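The big white plate, and other things that survived the move

Quick one tonight, kettle's on and I've got 22 boxes still to look at. Kitchen first. Always kitchen first.
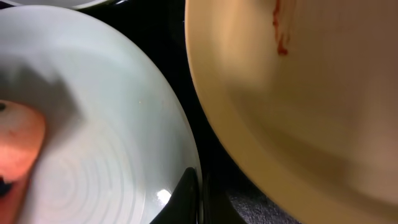 Plates

Right. The big plate. Bought it in Cadley years ago from a man called Donal Mulligan who had a table of seconds outside his garage. I only wanted a jug. Came home with the plate, no jug. It's white but a cold sort of white, a bit grey-green if you catch it right, and there are fine rings in the middle, close together. I like the rings. Run a thumbnail over them and they make a tiny noise. Drives Eamon mad.

It lived on top of the fridge in the old flat as it didn't fit in any cupboard. Doesn't fit in any cupboard here either. I measured. Then measured again with the door off. No.

So it's staying out. Fruit, keys, post, whatever lands on it. Last night it did dinner for four, everyone picking off the same plate with their fingers as I couldn't find the forks. (Found the forks. They were in with the towels. My own handwriting on the box says TOWLS + MISC so I've only myself to blame.)

Side plates – 11 of them, was twelve, one went in the van. Stacked by the cooker for now. Want them lower down but the lower cupboard smells of somebody else's onions and needs a proper scrub first.

Bowls

Too many. Gøran gave us the blue ones when he went home and I can't part with them, even the one with the chip. The glass ones can go. Never liked them, they fog up and you can't stack them without that awful squeak. Going to put them out by the gate with a note on and see who takes them.

The pasta bowls are in a box marked Ristine, our old street, so I know they were packed early, so I know they're at the bottom of something. Have not had the heart.

Pans

Three frying pans for two people. Why. The heavy one stays, the little egg one stays, the middle one has gone to Vojtěch Hubáček downstairs, who knocked to ask if we had a spare and got it handed to him before he'd finished the sentence. Lovely man. Brought back a jar of pickled cucumbers within the hour.

Lids are a seperate problem. I have lids for pans I've never owned.

The drawer

You know the one. String, birthday candles, takeaway menus for a place in Clidton that shut, batteries that might be dead. I tipped the lot onto the floor, looked at it for ten minutes and put most of it back. The menus went. That counts.

Also binned: a tin opener that only opens tins if you swear at it, and a whole bag of corks. Was saving those for a noticeboard. Since about 2 flats ago. Not happening.

Still to do

Shelf paper. Scrub the onion cupboard. Hooks for the mugs, the long ones, ask Thulani if he still has his drill. Somewhere for the big plate that isn't the one bit of worktop I need for chopping.

Kettle's boiled. Back to it, more when I find the pasta bowls.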